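The robot club that never leaves its laptops

I went to Barano expecting noise. My own school had a robotics club, and my memory of it is mostly of burnt fingers and a thing on wheels that drove into skirting boards. So when the sixth-form college on Haberkorn Road invited me along to watch its team get ready for the Firkell Cup, I wore old jeans and brought a spare jumper in case of oil.

I needn't have bothered. The club meets in a computer room above the library, from four o'clock until the building shuts, and what you hear is typing, crisps and now and then a groan. All the robots are on the screens. They live in a simulator called Pralura, and the teams that do well over the winter get to try their code on a real arm in the spring.

I'll admit I was a bit snooty about this for the first half hour (isn't it just a computer game?). Then one of the students, who had been battling the same bug since lunch, let me have a go at steering with the keyboard. I knocked the target off the table. I knocked it off again. On my third go I put the gripper straight through the tabletop, and it stayed there, shaking like a wet dog, until somebody leaned over and pressed reset. It's a very odd feeling, being humbled by a table that doesn't exist.

The club has seven members this year, and between them they've run 2,529 attempts since term began. They know this because Pralura saves every one, and because there's a whiteboard by the door where the number gets rubbed out and rewritten at the end of each session – a job they fight over. Most of those attempts were failures, and they're fond of the failures. There's a folder of the best ones. I was shown a mug that got launched clean out of the room, and an arm that tied itself into something like a pretzel, and I laughed until I had to take my glasses off.

The rules are simple enough that even I could follow them. For the first round each team gets 50 tries at picking things up, with the objects put down somewhere different every time, and the software does the scoring. You can't touch the controls once it starts. The college came nowhere last year, beaten by a school with a much bigger club, and I got the feeling this is still a sore point. Entry costs £600, too, which they raised with a run of cake sales and a sponsored silence that I gather didn't stay silent for long.

What I liked best was the arguing. Should the arm come in from above or from the side? Should it go slowly and be safe, or quickly and leave time for a second try? Two of them had fallen out over it the week before and were now sharing a keyboard in a frosty sort of peace, taking turns.

Grabbing something curved is the bit they talked about most, and by the end of the evening I was talking about it too. A flat-sided box is kind to a beginner. A curve slides about, it hides part of the hand from you, and you have to choose which bit of it to go for. On screen it's all plain colours, black fingers with little round holes in them and a thick grey loop rising up behind, and I found myself leaning in to work out what was in front of what. The students do this all evening without blinking. I had a headache by six, and I still asked for one more go.

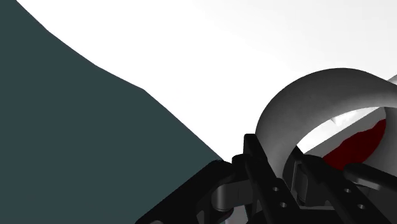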